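Chapter 5
Planning Motion for Two Arms

5.1 Why One Planner Is Hard to Share

In Chapter 4 we planned for a single arm. The planner was given a start pose, a goal pose and a map of the obstacles, and it returned a list of joint positions that moved the arm from one to the other without a collision. With a second arm on the same base, the first plan that comes to mind is to run the same program twice. Students who try this in the lab usually get a working demo on the first day and a collision on the second.

The trouble is that each arm is an obstacle to the other, and it is an obstacle that moves. A map built at the start of the motion shows the left arm where it was when planning began. By the time the right arm reaches the middle of its path, that part of the map is out of date.

There are 2 common ways to deal with this. The first is to treat both arms as one large machine and search for a path in all of their joints at once. We call this coupled planning. The second is to plan a path for each arm separately and then adjust the timing so that they never meet. We call this decoupled planning, and most of the chapter is about it.

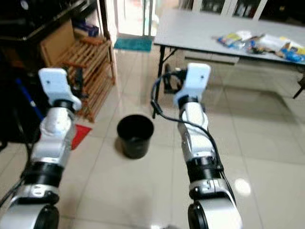 Coupled planning is simple to state. If each arm has seven joints, the planner works in a space with fourteen dimensions, and any point in that space says exactly where both arms are. A collision check on one point covers arm against room, arm against arm, and each arm against itself. The cost is search time. On the lab computer, the Rastari planner was given a limit of 900 milliseconds per request, which was enough for single-arm goals in an open room. With both arms in the same search it often reached the limit and returned nothing.

Decoupled planning keeps the searches small. The left arm gets its path first, and the right arm is planned against it as a moving obstacle with a known schedule. The weakness is the order. An arm that plans first can take a path that leaves the second arm no way through, even when a joint solution exists. Section 5.4 looks at how to detect this case and when to swap the order and try again.

Both methods depend on the map. The exercises use Guken, the mapping package introduced in Chapter 3, with a cell size of 2 centimeters. Thin objects such as table legs and cables may fall between cells or appear as broken lines. Cables fixed to the outside of an arm need special care, as they move with the arm but do not appear in its joint model. Pad the link shapes before you begin, and write down the padding you used.

Before reading on, install the Funent simulator and load the file for this chapter. Run the sample task with collision checking between the arms turned off, and save the log. You will need it in Section 5.2.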